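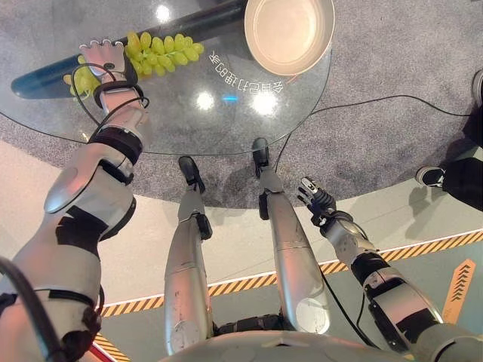
Trakcombe Street Safety Meeting: Minutes

December | By Thaddeus Esposito
4 min read

Started 7:05 pm, library back room. Chair was the Holanda Road block captain. Notes by T. Esposito, typed up same night so please forgive. Sign-in sheet: 47 names, a few I couldn't read.

Last month's minutes

Read, accepted. One fix: the truck stolen from the Solmont lot was gray, not green. Changed.

Police update

Sergeant from the Pravel precinct came, stayed until 7:40, then got called away.

- 17 thefts from vehicles reported in Trakcombe since the last meeting. Most on Holanda Road and the two streets behind the Solmont apartments.
- Mostly between 2 and 4:30 am. Unlocked doors in more than half.
- Taken: tools, a car seat, two laptops, loose change, one set of house keys (locks since changed).
- The armed robbery outside the Pravel Avenue gas station is still open. Clerk is home and recovering. Detectives have video of a dark four-door leaving toward the overpass, no plate. She would not say more than that.
- Two people charged over the catalytic converters. Next hearing in January.

Question from Holanda Road: why did it take two hours for an officer to come out when a man was trying garage doors? Sergeant said the call was logged as "suspicious person" and there was a crash on the highway at the same time. Told us to say clearly if someone is trying to get in, and to stay on the line. Several people not happy with this. Resident of the corner house said she did say so, twice. Sergeant took her number and the case number, will pull the call.

Question re: reporting small stuff. Yes, report it, even a few dollars. Online form is fine if nobody saw the person. Form takes 10 minutes or so, save your confirmation.

Street lights

Five lights out on Holanda Road, same as last time. City ticket is 2143. Status says "assigned." Has said assigned since October. Thaddeus called twice, got voicemail both times. Man from Solmont building B says the wiring on that side was cut for copper, so new bulbs won't fix it. Needs to go in the ticket.

Agreed: Thaddeus to add the copper note and call the council office directly. Others to call too and quote the number.

Solmont parking lot

Manager attended. Gate has been stuck open for three weeks, part on order, no delivery date. Offered a night guard Thursday thru Saturday until it's fixed. Tenants asked for all week. Manager will ask the owners, answer by email.

Long back and forth on who pays for broken windows. Not something this meeting can settle, moved on. Manager did agree to hand over gate camera video to police without making each tenant ask separately.

Camera list

List of homes with a doorbell camera willing to share clips with police. Sheet went around. Some worry over where the list is kept and who sees it. Agreed: paper only, stays with the block captain, not posted in the group chat. You can take your name off any time.

Group chat

Please stop posting pictures of people walking by. A delivery driver was called a thief by three different people last month and his picture is still going around. Proposed: no faces unless police have put the picture out first. Show of hands, passed, four against.

Money

$477 left from the fall yard sale. Request to spend on motion lights for the older residents on Pravel Avenue. Quote needed first. Hardware store on the corner might do a discount, captain to ask.

Other business

- Dog with no collar near the school, animal control has been told.
- Someone left a blue umbrella and a casserole dish last time. Still at the front desk.
- Retired bus driver from Holanda Road wants to restart the evening walks, 8 pm from the library steps. Bring a flashlight. No confronting anyone, call it in.
- Library needs us out by 8:45 form now on.

Next meeting

January, same room, 7 pm. Sergeant invited again. Gate and lights carried over to the top of the agenda.

Closed 8:50.

Related

Pravel Avenue gas station robbery: what police have released
How to report a vehicle break-in online
Solmont gate repair delayed again
Trakcombe Street Safety Meeting: November minutes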